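**Unit 2: Reading a label on bottled drinks**

Students should read pages 2 to 9 of the Landeo reader before the seminar. A label must give the name of the drink, the net quantity and the address of the seller. Pictures of fruit are a separate matter -- they may suggest a flavour, but the legal name decides what the drink is. 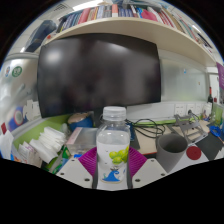 The Wuseck case, on page 172, deals with small print. Written answers of 2 sides are due in June and should be left at the Noser office.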